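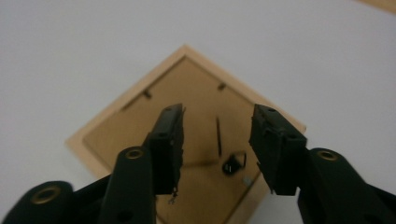

*Pale wood frame, face down, with two dark clips on the brown back.*

**Visit to the Roselance framing works, Wednesday, May 8, 2024**

Eleven of us went in the end, on the 9.40 bus, which drops you at the bottom of the hill. It is a steep walk up from there and the pavement stops halfway. Anyone going to a later open day should know that there is parking in the yard, but the gate is narrow and lorries use it until ten.

Roselance makes picture frames, mostly for galleries and for shops that sell them on under other names. It has been in the same building for a long time, a former seed warehouse with a saw-tooth roof. The north light is still good and they have kept it for the finishing room, where colours have to be matched. The rest of the building is lit by tubes.

We signed in, were given ear plugs and a sticker, and were taken round by Gopinath Annamalai. The tour follows the wood, so it starts at the back.

**The timber store**

Lengths come in at three metres and are racked by species. Ash, oak, obeche and tulipwood make up most of it. They are left to settle for at least three weeks before anything is cut, and the store is kept a little warmer than I expected. Gopinath said the commonest fault in a cheap frame is a corner that opens up in its first winter, and that it usually starts with timber cut too soon after delivery. He had a board with old failures screwed to it and passed it round. One corner had opened enough to take a coin.

They buy the shaped lengths in, apart from a few period patterns which they still run on their own spindle moulder. There are 237 profiles in the catalogue. A sample of each hangs on a wall by the office, numbered on the end grain, and we spent longer there than the timetable allowed. The deep box sections, used for canvases, sell best now. The narrow gilt ones that everybody's aunt had are down to one customer.

**Cutting and joining**

The mitre saw has two blades set at 45 degrees and takes out a wedge in a single stroke. It is loud, and the ear plugs are needed. Each piece is then measured against a stop and matched with its opposite side. If the two sides differ by even half a millimetre the fourth corner will not close, and you can't correct it by squeezing.

Joining is done with glue and V-shaped nails pushed in from underneath. Octavio Salinas was on the bench and did a small ash frame while we watched, start to finish in under four minutes, then put it aside for the glue and told us not to lean on it. For large frames they cut a slot across the corner and glue in a thin slip of wood, called a key or a spline. It shows on the outside edge. Some customers ask for it in a contrasting timber.

The works turns out 1,740 frames in an ordinary month and more before Christmas.

**Finishing**

Wax, stain, paint or leaf, in that order of cost. Most of what we saw was being waxed by hand with a brush and then a cloth. Purard is the house name for their water-based limed finish, which is brushed on, left for ten minutes and wiped back so that the white stays in the grain. It works on oak and ash and hardly at all on obeche, as the grain is too even to hold it. They had a tray of test pieces showing this side by side.

Gilding was not being done that day. The gilder comes in on other days of the week and the room was locked, a disappointment to several of us. Worth ringing ahead if gilding is what you want to see.

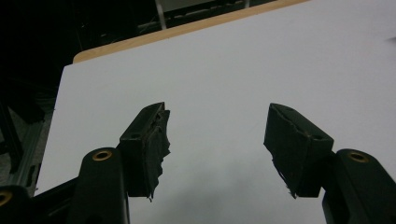
*Open black gripper fingers against the white board.*

**Glass, mounts and backs**

After tea (in the canteen, good, bring change) we did glazing. They stock ordinary float glass, a low-reflection glass and acrylic. Two sheets of the first and second were laid over the same print, and the difference is plain enough, though so is the price. Acrylic is used for anything going to a school or by post.

Mount board was the part I learned most from. The cheap sort has a pulp core that goes brown along the bevel and will in time stain the paper behind it. Cotton board doesn't. If you have a picture at home with a tan line round the window of the mount, it is worth having that mount changed, and it isn't expensive. Gopinath's advice on hanging works on paper in a bathroom was not to.

Backs get less attention than they should. A back has to hold the whole sandwich still and keep dust and small insects out, and it should come off again without a fight. For frames that will be opened often they fit turn clips. For the rest they fire in flat points and tape over the gap. They sell a paper tape called Suvarna for this, gummed, and you wet it yourself. Ordinary brown parcel tape dries out and lets go in a few years, and we were shown one that had.

Cord and hangers took up the last quarter of an hour. Fix the rings a third of the way down from the top, use two hooks on the wall for anything wider than your forearm, and put felt or cork bumpers on the bottom corners so that air can get behind. I have since gone round my own house and found bumpers on one picture.

**The shop**

Open until four. Offcuts are sold by weight from a bin near the door, and the bin had been well picked over by the time we reached it. Ready-made frames with slight faults are on the shelves at the back, with the fault marked in pencil. I bought a box frame with a dent in one side and a roll of the tape. They don't take cash over twenty pounds.

Sihan Li asked at the till about classes. There is a one-day course where you make a single frame from raw lengths, 2 places left for the next one when we asked, and you take the frame home. Bring an apron and something to put in the frame, no bigger than A3.

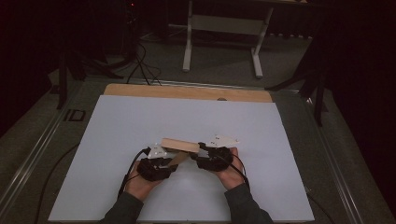
Carol Inskip wrote to me afterwards that the course is good but that A3 is too big for a first attempt. She did hers at that size and one long side bowed slightly in the clamp, so she would tell anybody to take a postcard or a small square print and spend the spare time on the corners. She also thought the limed finish looked better with a coat of clear wax over it, left a day between the two.

I have passed that on to Sihan, who has booked. Vimala Kulkarni is taking names for the autumn trip, which will be to the Pinulik paper mill if they can fit us in. Flat shoes for that one, as the floors are wet.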